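Why I keep coming back to slow laundry
5/22/22

I grew up in a house where laundry was a punishment. My brother and I got it when we'd been fighting, and we did it badly on purpose so that somebody would take it away from us again. So if you had told me at 20 that I'd be writing a long happy post about washing towels, I would have laughed at you and gone back to stuffing everything I owned into one machine on hot.

What changed me was living in Deltska for a year with no dryer and one line strung over the courtyard. My neighbor up the stairs, Mercy Kioko, had been hanging wash on that line for longer than I had been alive, and she could not stand to watch me do it. She came down on my second day, took a pillowcase out of my hands and gave it one hard snap in the air - crack! - and hung it by the hem. It dried flat. It looked ironed. I had been draping things over the line like wet noodles and wondering why they came in with a crease across the belly.

I learned so much from that woman. Shirts go upside down, pegged at the side seams. Socks go by the toe. Jeans go inside out with the pockets pulled free, or the pockets will still be damp at supper. She didn't care about whites versus colors nearly as much as I expected, but she cared a lot about heavy versus light, and she would never wash a bath towel with a blouse. I still don't!

Towels are my favorite, so let me talk about towels for a bit. Most people I know use far too much soap on them, and I did too. The soap stays in the loops, the loops go stiff, and then you add fabric softener to fix the stiffness and that coats the loops and now you have a towel that pushes water around on your skin. Cut the soap in half. Skip the softener. If they're already crunchy, run them once with a cup of white vinegar and nothing else, then once more plain. The old green ones I got from my aunt came back from the dead this way and I was so pleased I called her about it (she was polite).

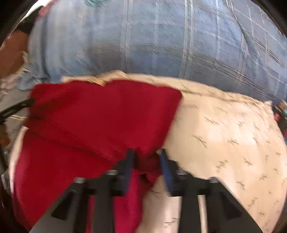 The other thing is the shake. Shake a towel before it goes on the line and again when it comes off, really shake it, so the loops stand up. It's loud and good for the shoulders. I do it on the back step and the dog leaves the yard every time.

Now folding. I have tried every way of folding that has ever been in a magazine. I rolled everything for a while after a trip to Palacios, where the place we stayed had a basket of rolled towels by the tub and I thought it was the prettiest thing I'd ever seen. At home the rolls kept coming undone and the bottom ones got squashed into odd shapes. So I went back to how Mercy does it, in half the long way, in half again, then in three, with the folded edge facing out of the cupboard. You can grab one without pulling the whole pile down on your head. It fits my shelf with a little room on top for the washcloths.

My friend Faraji Mfaume read a draft of this and wrote back that he owns 4 towels and has never folded any of them, they go from the line to the hook and from the hook to the wash. I have thought about that a lot. It might be the best system of all, but I love a full cupboard too much to try it.

I should say something about winter, as I get asked. Yes, I hang things out in December. On a clear, windy day they'll freeze stiff as a door and still dry, slowly, and you finish them off on a rack indoors. They smell amazing. On a gray wet day I don't bother and I use the rack in the hall with the window open a crack. It takes until the next evening and the hall is impossible to walk through, and everyone in my house complains, and then they all have clean towels.

Pegs: wood, with a decent spring. I bought a bag of 141 at a yard sale in Planotgate (the number was written on the bag in marker, very proudly) and I've lost 13 so far, mostly to the dog. Bring them in at night. The ones that live on the line turn gray and leave marks on light cotton, and I have a good pair of sheets with a row of little gray kisses along one side to prove it.

I'm going to try making my own soap powder next. Mercy has promised to send me her recipe, which she says takes five minutes and a cheese grater you don't mind ruining. If you already make yours, please leave me a comment with what you put in it, and whether it works in hard water - ours leaves a white ring on everything, including the kettle.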